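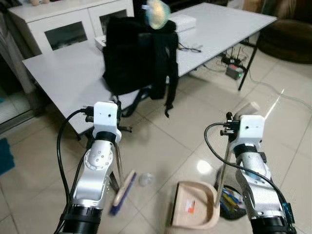 A tiled floor is a kind thing to sweep, so take your time with it. Set the dustpan down flat, hold the brush low, and draw everything toward you in short, easy strokes – long ones only send the crumbs flying.

Pick up bigger bits, like a plastic cup, by hand, and go over the grout lines 2 or 3 times.
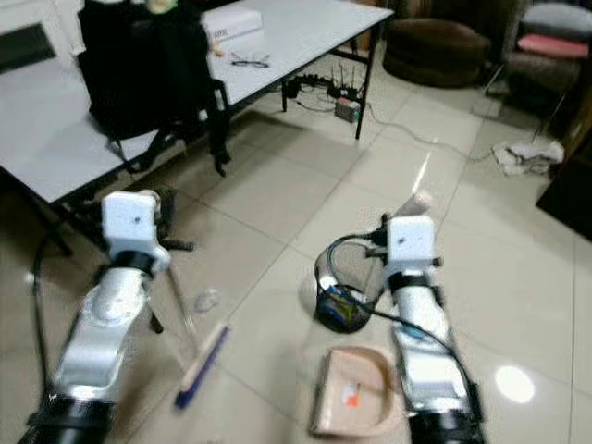

Should I mop first?
Sweep first, always, and mop once the grit is gone.

Related
Caring for Glossy Tile
13 Small Jobs for June
Washing a Dusty Broom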